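How to run the arm demo on open day

Last updated: 2022-12-10

Quick notes for whoever is on the demo table at Drestton. Written between two groups so excuse the mess.

Before doors

Power on the arm first, then the laptop. Wait for the light on the wrist. Check the e-stop by pressing it, really pressing it, then reset. Run the homing move with no one inside the tape. Speed at 20 percent for visitors, never more, even if a kid begs.

Setting the table

Play food only, nothing heavy. Basket on the side closest to the arm. Appliances on the far side so the forearm doesn't swing over them. Leave a hand's width between the small items or the gripper nudges teh neighbor when it comes down.

Running a pick

Ask a visitor to choose an item. Move over it, fingers pointing straight down. Lower slow. Close. Lift a little and stop there, let people look before you go on to the basket. Round stuff rolls, so for your first go take something with flat sides.

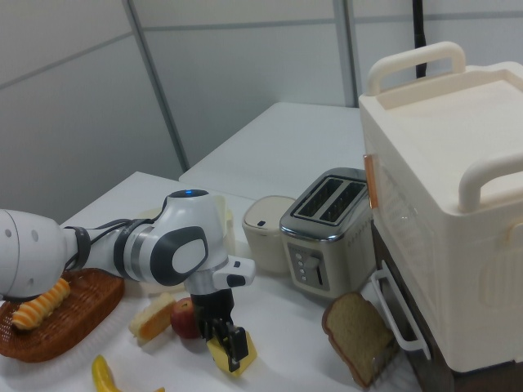 Flor Restrepo: I'd do the apple first. Groups like it better when there's a chance it gets away, and the blocky ones are kind of a sure thing.

Fine, but do one easy pick before that. Your call after.

If it drops something: open gripper, raise the arm, pause the program, THEN reach in. Not before. Same if an item ends up off the table.

Groups

Max 17 per group, rest wait by the Trinora stand. Five minutes talk, then picks. Questions at the end or you never get thru it.

Closing down

Park the arm, open the fingers, power off. Food in the gray bin, lid on. Log any stops on the sheet with the time. Jennylyn Salazar has the key for the cabinet, ask her before 5.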